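# Robot rules! (Yes, robots have rules too)

At the Selenico lab we have a robot arm. It picks things up and puts them down, all day. Before it starts - rules first. Always.

Some rules are for the robot. Most are for the people.

## Rule 1: Stay out of the reach zone

An arm can swing further than you think. Grown-ups measure how far, then mark it on the floor. Robot on? Stay behind the line. Even if you dropped your pencil. Even if its your favorite pencil.

## Rule 2: Know the big red button

It's called an emergency stop. Push it and the arm stops. Everyone in the room has to know where it is. Not just the boss! At Uklow, our sister lab, they practice every Tuesday. Somebody shouts "stop!" and whoever is closest hits the button.

## Rule 3: Slow near people

Fast is fun but fast hurts. If a person is close, the robot goes slow and pushes gently. Engineers set a speed limit, like the one on your street.

## Rule 4: Write it down

Every run gets a line in the notebook. What the robot did, what went wrong. Our Pagano project has 1,065 lines so far. Boring? A bit. But when something breaks, you look back and find out wich day it started.

## Rule 5: Check the table

Look before you press go. What's on it? Where is it? A paper cup tips over easily, so the robot needs to know about it. Check the floor too - cables can trip you.

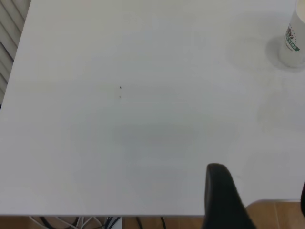 ## Rule 6: Ask first

Not sure if it's off? Ask. A robot that's standing still might just be waiting for its next job.

Now try it at home. Pick a "robot" (a brother or sister works fine) and write three safety rules for them. Tape them to the fridge.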